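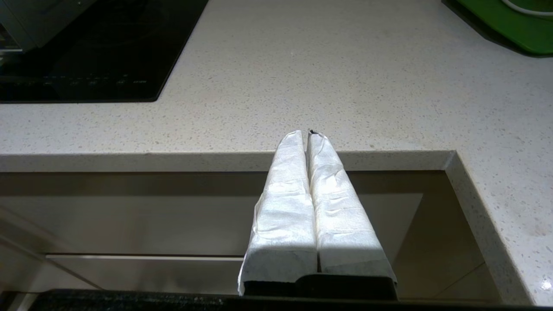

第四章 从手腕上看厨房:腕部视角下的台面操作

4.1 先说说我们为什么要把相机装在手腕上

我第一次带学生做厨房操作实验的时候,脑子里想的全是机械臂:轨迹怎么规划,关节怎么避开奇异位形,力矩限到多少合适。相机嘛,架一个在天花板上不就完了?结果第一个礼拜就被教育了。夹爪一伸到柜子前面,顶上那台相机看到的就只剩下机械臂自己的后背,手指和东西之间那几厘米,恰恰是最要紧的地方,一点都看不见。

所以这一章我想从手腕讲起。腕部相机跟着夹爪一起走,手到哪里,眼睛就到哪里。它的毛病也不少(后面有整整一节专门抱怨这个),可是对于接触前后那一小段,我到现在还没见过比它更省心的办法。

读这一章之前,你最好已经看完第二章的坐标变换。手眼标定我会再讲一遍,不过讲得快,齐次矩阵怎么乘就不重复了。第三章的阻抗控制暂时用不上,到4.6节才会回来找它。

4.2 手指永远在画面里

刚上手的人拿到腕部图像,第一反应往往是:手指挡了这么大一块,能不能裁掉?我劝你先别裁!

手指在画面里的位置差不多是固定的,会变的主要是开合。这就等于白送了你一把尺子:两个指尖合在一起的地方,就是抓取中心在图像上的投影。你拿标定算出来的投影点和图像里看到的指尖一对,偏没偏,一眼就知道。我自己每次重装相机以后做的头一件事就是这个,连标定板都还没拿出来。

再看背景。手指闭合着停在水槽上方,指尖后面就是台面的前沿,再远一点是灶面。一张图里,近处的手指、中间的台面边、远处的电器,深度差得很大,而这些东西在图像平面上却挨在一起。学生写的第一版分割程序,十有八九会在这里栽跟头,把指尖和台面当成一块连着的区域。人看着觉得很荒唐,可你想想,程序手里只有像素呀。

还有一个小麻烦是手指的外观。教科书上的夹爪总是干干净净的黑色或者银色,和我们平常用的样子差远了。手指上只要包了一层白色的东西,表面就会起皱,皱褶的地方有亮有暗,碰到浅色台面,对比度立刻掉下来。如果你的手指检测器是拿光秃秃的黑手指训练的,换到这种画面上,请先重新验证一遍再往下做。我见过不止一个组跳过这一步,后来花了好几个晚上去查控制器的问题,控制器其实好好的。

4.3 一个贯穿全章的任务

为了不让大家看得云里雾里,这一章从头到尾只用一个任务,我们叫它Ulis。任务本身很朴素:夹爪从水槽一侧出发,沿着台面前沿移动,找到指定的目标区域,在它前方停住,保持姿态。没有抓取,也没有放置。

有学生问过我,就这么点动作,值得写一章吗?值得的。停得准不准,全看你对"自己在哪里"的估计有多好,而这个估计又全靠手腕上那台小相机。等你把停这件事做踏实了,第五章再加上抓取,会轻松很多。

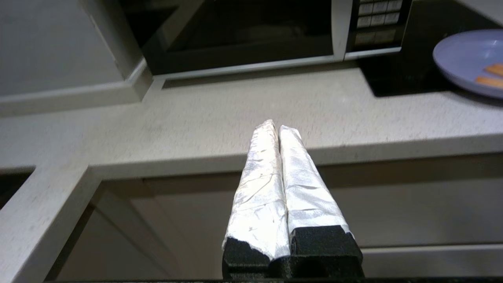
那么目标区域怎么定义呢?我们试过两种。第一种是给绝对坐标,事先把厨房量一遍,告诉机器人微波炉在哪儿、灶面在哪儿。这种做法在自己实验室里好用得不得了,换一间厨房就全废了。第二种是给相对关系,比如"台面前沿往里、微波炉往右"。后一种要麻烦一些,得先从图像里把这些参照物认出来,可是它搬得动。

台面前沿是我最喜欢的参照物。它长,它直,而且厨房里几乎总有。腕部相机离得近,电器常常只露出下半截,盘子也可能只看见一半,你没法指望每一帧里都有完整的物体。边就不同了,哪怕只看见一小段,方向也能估出来。遇上转角更好,两条边一交,平移和朝向都有了着落。

要留神的是反光。黑色的玻璃面会把周围的东西映进去,有光泽的深色表面也是一样,边缘检测跑上去,常常冒出几条莫名其妙的线。我们的处理很土:先在图像里找那条最长、两侧亮度差又稳定的边,其余的候选降低权重,等下一帧来了再看它们还在不在。真正的边会随着手腕的运动规规矩矩地移动,倒影的走法不一样,几帧下来就分开了。

4.4 数据和评测的约定

本章用到的数据集叫Hallus,一共2000段短轨迹,由Mohit Pal整理。另外还有160段留作测试,请大家自觉一点,调参数的时候不要碰它们。代码框架是Iltivo,安装说明放在附录里,那部分是Mohit Vishwakarma写的,比我写得清楚多了。

评测只看两件事。一是停下来以后指尖中心和目标点之间的距离,二是从出发到停稳用了多长时间。距离取中位数,不取平均。道理很简单,偶尔有一次跟丢了参照物,夹爪会停到很远的地方去,一个这样的数就能把平均值拽得没法看。跟丢的次数单独列一栏,不许藏起来。

还有一条是我个人的要求:每次报告结果,都要附上起始时刻的腕部图像。数字看着再漂亮,如果起始画面里两根手指的位置和标定时对不上,这组结果我是不认的。(批作业的时候我真的会一张一张翻。)

4.5 动手之前的准备

请先把Hallus里编号3007的那段轨迹调出来,不跑任何程序,只用眼睛看一遍。看的时候拿张纸,把你自己用来判断"手到哪儿了"的线索记下来,是台面的边、是电器的轮廓,还是别的什么。然后再看一遍,这回把播放速度放慢,留意每条线索是什么时候出现、什么时候离开画面的。

这张纸请留好,下一节推导观测模型的时候,我们就从你写下的第一条线索开始。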